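トップ > 設備・治具 > 購入レビュー

Malon 5点押しボタンボックス 購入レビュー(小型ロボットセル用の操作箱を検討している方向け)
投稿日 2019年8月29日 カテゴリ:操作機器、設備予算 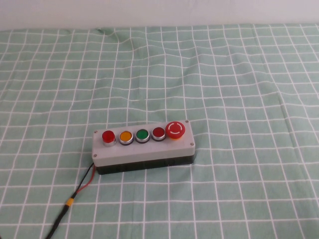 Malonの5点ボックス。右端が非常停止、ケーブルは左端から出る。

評価:本体は良、付属の配線は可、見積書の分かりやすさは不可。

小型のロボットセルを増設する計画(社内ではInthanonと呼んでいます)で、各セルに置く操作箱の候補としてサンプルを購入しました。必要数は11台、ほかに予備を2台見ています。ロボット本体やハンドに比べれば金額の小さい部品ですが、台数が出るうえに、後から変えると配線図も作業手順書も全部直しになるので、先に決めておくことにしました。

メーカーの資料は最低限です。販売店のLarndenに問い合わせればもう少し詳しいものが出てきますが、初回の見積もりには付いてきませんでした。同じような立場で操作箱を選んでいる方の参考になればと思い、予算の組み方も含めて書いておきます。

■ 外観と作り

横長の箱で、明るいグレーの蓋と黒いベースの二体構成です。蓋は艶のない仕上げで、角は丸めてあります。四隅のねじを外すと蓋が取れます。作業者が袖や手袋を引っかける角がないのは良い点です。

ねじは小さいので、盤内で外すと落とします。サンプルを開けたときも床に転がしました。保守のときは受け皿を用意したほうがいいです。予備のねじは付属していません。現場で使うなら最初から同じものを袋で買っておくことを勧めます。

箱の長さについては、操作卓の手前に置けるかどうかを先に確認してください。うちの卓は奥行きが400mmで、横向きに置けば部品トレイと並べられますが、縦向きにするとトレイが手前にはみ出します。卓の図面を渡しておけば、この手の確認はLarndenでもやってくれます。

■ ボタンの並び

左から赤、黄、緑、暗い赤、そして右端に大きな赤のきのこ形の非常停止です。非常停止以外の四つは径がほぼそろっていて、銀色の縁が付いています。左端の赤だけは隣より少し背が高く、手探りでも端が分かります。

うちの割り当ては次のようにしました。

赤:サイクル停止
黄:異常リセット
緑:起動
暗い赤:ハンド開放(手動時のみ有効)
右端:非常停止

気になるのは赤系が三つあることです。緑の右隣が暗い赤で、起動の横にハンド開放が来る形になりました。色の違いは並べて見れば分かります。ただ、照明の暗い工程や、急いでいるときにどうかと言われると自信がありません。生産技術のLertchai Srisukは、暗い赤を青か白に替えてから導入すべきだという意見です。交換の可否をLarndenに聞いたところ、色指定は受けるが標準品より納期が延びるという返事でした。試作セルは標準の並びのまま使い、本発注で色を変える方向で調整しています。

名称の表示は自分で手配する前提で考えてください。うちは銘板を彫刻で頼む案と、ラベルプリンタで済ませる案を比べ、切削油の付く二つのセルだけ彫刻にしました。ラベルは安いのですが、拭き取り清掃のたびに端から浮いてきます。蓋の余白は広くありません。文字数の多い名称を付けたい場合は、箱に貼らず卓側に表示板を立てたほうが読みやすいです。

■ 非常停止ボタン

ほかの四つよりはっきり大きく、赤い頭の下に黄色みがかった橙色の座が付いています。頭には白い円弧状の矢印があります。位置は列の右端です。

右利きの作業者には問題ありません。左側にコンベアが来るセルでは、作業者が左手を箱に置き、右手をワークに伸ばす姿勢になるので、右端まで手が遠くなります。箱を逆向きに置けば届きますが、今度はケーブルの出口が右に来ます。この組み合わせはセルごとに一度紙の上で確認しておくべきです。うちでは実際に、向きを決めずにケーブル長だけ先に発注しかけました。

もう一つ、購入前に必ず確認してほしいのが接点の構成です。外から見ただけでは、非常停止の接点が何組あるか、直接開路動作に対応しているかは分かりません。安全回路を二重化する設計なら、ブレーク接点が二組要ります。通販の商品ページの写真と価格だけで決めると、届いてから安全リレー側と合わないことが起こります。仕様書を取り寄せ、型番まで見積書に記載してもらってください。また、この箱に非常停止が付いているからといって、セル側の非常停止が不要になるわけではありません。扉側と背面側は別に予算を取っています。

■ ケーブルと配線

ここが一番評価の低いところです。

ケーブルは箱の左端、下寄りの位置から出ます。箱を出た直後は黒と赤の細い線が二本並んでいて、少し先で黄色い収縮チューブにまとめられ、そこから太めの黒いケーブル一本になります。つまり、箱の出口からチューブまでの区間は細い線が表に出たままです。

机上で動作を見るだけならこれで構いません。現場の卓に置くなら、この区間を引っかけられるのは時間の問題だと思います。電気担当のMyroslav Nechyporukは、本番では付属ケーブルを使わず、多芯ケーブルとケーブルグランドで引き直すと最初から決めていました。五つのボタンを個別に取り込むには芯数もこのままでは足りません。箱の加工と端子処理を含めると、材料費より作業時間のほうがかかります。

Larndenには配線なしの本体だけという買い方もあるそうです。どうせ引き直すのであれば、そちらで見積もりを取るのが妥当です。うちはサンプルを頼む段階でこれを知らず、余計な付属品にお金を払いました。

■ 予算の立て方

今回、最初に出した予算は本体単価に台数を掛けただけのもので、部内の確認で差し戻されました。書き直したときに加えた項目を挙げておきます。

・ケーブル、グランド、端子、収縮チューブ
・銘板またはラベル
・固定金具(箱を卓に置くだけにするなら滑り止め)
・安全リレー側の入力の空きと、足りない場合の増設分
・箱の穴加工と組立の工数
・交換用のボタン単体と非常停止単体
・図面、手順書の改訂工数
・作業者への説明時間

配線材と銘板で一台あたり3000円を見込みました。工数は別枠です。この金額に固定金具は含めていません。卓によって固定の仕方が違い、ひとまとめにすると実態に合わなくなるためです。

予備については、箱ごと持つか、部品で持つかで意見が分かれました。故障するのはたいていボタンの接点かケーブルの根元で、部品で持つほうが安く済みます。一方、夜勤帯に電気の分かる人がいない工場では、箱ごとコネクタで差し替えられる状態にしておかないと朝まで止まります。うちは後者に当たるので、完成品の予備を2台とし、接続は端子台直結をやめてコネクタ式に変えました。コネクタの分だけ単価は上がります。止まる時間と比べれば許容できる差だという判断です。

納期も予算と一緒に見てください。標準色の在庫品はすぐ来ました。色指定と穴加工を頼むと待ちが入ります。8月は休業を挟む業者が多く、Larndenからの回答も普段より遅れました。据付の日から逆算し、操作箱はロボット本体の注文書と同じ時期に出しておくと安心です。小物だからと最後に回すと、試運転の初日に仮の箱で動かすことになります。

■ 他の候補との比較

比較したのはUndinbergのボックスです。こちらは穴数を選んでボタンを一つずつ指定する方式で、赤系が重なる問題は起きません。ケーブル出口も最初からグランドが付きます。そのかわり、同じ五点で組むと本体の価格はMalonより上で、組立済みでの納入は別料金でした。

引き直しの工数まで入れると、両者の差は見積書の表面ほど大きくありません。社内に配線のできる人がいて、台数がまとまるならMalon。台数が少なく、届いたものをそのまま取り付けたいならUndinbergのほうが結果的に安いと思います。

■ 良かった点

・蓋とベースの作りが素直で、開けて中を触るのに手間がかからない
・非常停止が他のボタンより大きく、押し間違えにくい
・左端の赤に高さがあり、端の位置が手で分かる
・標準色なら入手が早い

■ 気になった点

・赤系のボタンが多く、暗い赤の用途を決めにくい
・箱の出口付近で細い線が表に出ている
・ケーブル出口が左に固定で、卓の配置に制約が出る
・初回見積もりに接点仕様の記載がなかった

■ 今後の予定

サンプルは試作セルの卓に付け、作業者に使ってもらいます。見てもらうのは、緑と暗い赤の押し間違い、箱の固定方法、左コンベアのセルでの非常停止の位置です。ここで問題が出なければ、配線なし、暗い赤を白に変更した仕様で11台分と予備を発注します。色替えの追加費用は現在見積もり待ちで、届いたらこの記事に追記します。

関連記事:安全リレーの入力点数の数え方/操作卓の高さと奥行きの決め方/ロボットセルの予備品リスト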